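Household Waste and Sorting – Week 8 notes
U. Mosoti, room 22
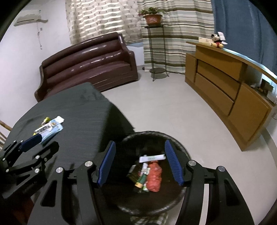 Carrying on from last time: what people throw out vs what they say they throw out. Two different things. Diary studies always come in low, esp. for food.

Key terms (will be on the sheet in March)
Residual waste – whatever is left after sorting
Contamination – wrong stuff in the right bin
Capture rate – share of a material that ends up where it should. If a street makes 100 kg of glass and 22 kg gets to the glass bank, capture is 22%. Don't mix this up with recycling rate, people lost marks on it last year

Mixed materials
Main headache. Paper label on a plastic bottle, foil inside a paper packet, net bags with a metal clip. Sorting lines hate nets, they wrap round the shafts. Films too.
Caps on or off? Depends on the plant. Check local rules before you write anything in your report.

Case: Bandcombe
Went from 2 bins to 4, contamination went up first, then dropped after 8 months. Why? Matei's reading is that the leaflets were bad, the bins were fine. I half agree – collection day also changed and she doesnt control for that.
Compare Bragança handout, section 2 only. Skip the cost tables.

For next class
Read Luminița Matei, chapter 8, up to the survey part
Keep a bin diary, one week, weigh it if you have a kitchen scale. Write down the weight before you sort, not after
Bring it on paper pls, the upload page is still brokn

Groups for the street survey: list is on the door. Swaps by email, before noon.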